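Sep 10, 2024

Up too early again, and it's all Gunhild's fault. She called last night to say the little app we put out in the spring had passed 495 downloads, and then neither of us could get off the phone. I know that is a laughable number to anyone who does this for a living. I was grinning like a fool anyway.

I should write down how it stands, as I'll want to read this later. Lusell is on one store only so far. It does one thing, which is keep track of which library books everyone in the house has out and when they're due, and it costs nothing unless you want the second page with the reading history. Eighteen people have paid for the second page. One of them is my aunt, so call it seventeen real ones. (She left a review too, with her full name on it and a line about how proud she is. I asked her to take it down and she said no!)

The first version was called Hosik, after nothing at all, and people kept asking me if it was a typo. Gunhild picked Lusell off a list I'd scribbled on the back of an envelope. I still like Hosik better but I've stopped bringing it up.

Had a long coffee with Heiðrún Hallgrímsson this morning. She had an app on the store way back when everyone was making flashlight apps and tip calculators, and she told me hers did 368 downloads on its first day and then 18 in the whole month after that. She'd already bought a new desk with the money she thought was coming. She still has the desk. She says the early days were wild, you could sit near the top of a category for a week with something you'd made over a long weekend, and then one morning you'd be gone and never find out why.
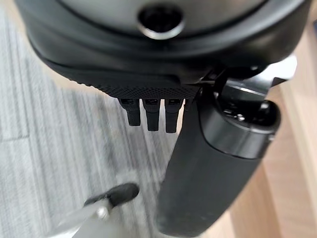
Vol. 3, p. 200

I asked her what she would do in my place and she said raise the price. I said it's free. She said, well, there you go. Then she talked for a good half hour about icons. She thinks ours looks like a slice of toast. It's meant to be an open book! I went home and looked at it on my phone at arm's length and, well, it does look like toast, a bit. Sent Gunhild a message with just the word "toast" and a question mark and she wrote back "oh no."

So that's going on the list. The list right now is the icon, the reminder that goes off at three in the morning if you change time zones, and the crash when a title has more than one line. The crash is the one I care about. A man wrote in from somewhere with very long book titles, and he was so polite about it that I felt worse than if he'd yelled. I told him it would be fixed by the end of September and now I have to do it.

Spent the afternoon on it and got nowhere. I'd fix the title and the due date would slide off the bottom, then I'd fix the due date and the title would break again. Ate crackers over the keyboard. Gave up at six and took a walk down to the water and back — much better for me than the crackers.

Gunhild wants us to do something for download number 500. Nothing big, she says, maybe a bookstore gift card for whoever it is. The trouble is we can't tell who it is, the store doesn't give us that, so we'd have to put a note in the app and ask people to write in. I can see my aunt writing in. I said let's think about it and she said we have five downloads left to think, so hurry up.

Checked again just now before bed. Still 495. I'm going to put the phone in the kitchen overnight and charge it there, and tomorrow I start with the due date and leave the title alone until lunch.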